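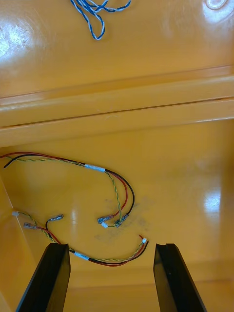 Kakunness Parts Bin, Yellow, Open Top
Supplied by Caldeira Bench Equipment

The Kakunness is an open molded bin for wire harnesses, loose boards and other small parts at an assembly or sorting bench. The floor is flat and the rim is thick and rounded, so the bin can be lifted with gloves on. The glossy finish wipes down with a damp cloth. Red, black, green and blue wire insulation all stand out against the yellow.

Stock number: 315
Color: yellow
Finish: gloss
Pack quantity: 6
Rated load: up to 2 kg per bin
Lid: none
Minimum order: one pack

A common bench arrangement uses four bins, two on each side, with a shallow stainless steel tray between them. Unsorted parts go in the bins. The part being checked goes on the tray, over a foam or paper liner. The tray and liner are sold separately under the Fetell name.
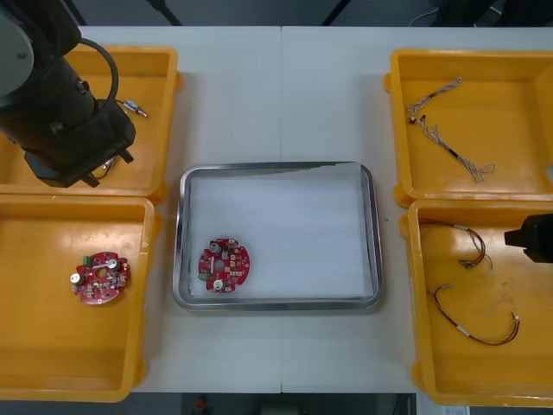

Can bare circuit boards be stored in the bin?
Boards that are not sensitive to static can be placed directly on the floor of the bin. The Kakunness is not a static-dissipative product. For sensitive boards, order the Ultell version, which has the same outside dimensions and ships in the same pack quantity.

Cleaning and care
Fingerprints and dust show on a gloss surface under direct light. They do not affect use. Wipe with water and a mild detergent, then dry with a lint-free cloth. Solvent cleaners and abrasive pads will dull the finish and are not covered by the warranty. Adhesive labels should go on the outside wall only. Residue on an inside wall collects wire clippings. 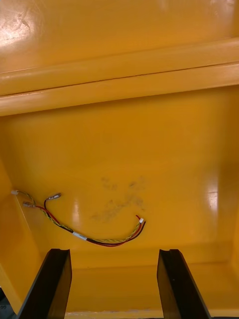 Ordering and stock
Current stock is 1,995 bins, updated Jul 10, 2026. Ultell bins are made to order, with the next production run in November. Bulk quotes: Nayara Aguiar, sales desk. Load and material questions: Welington Teixeira, technical desk. Opened packs can be returned if all bins are unused and unlabeled.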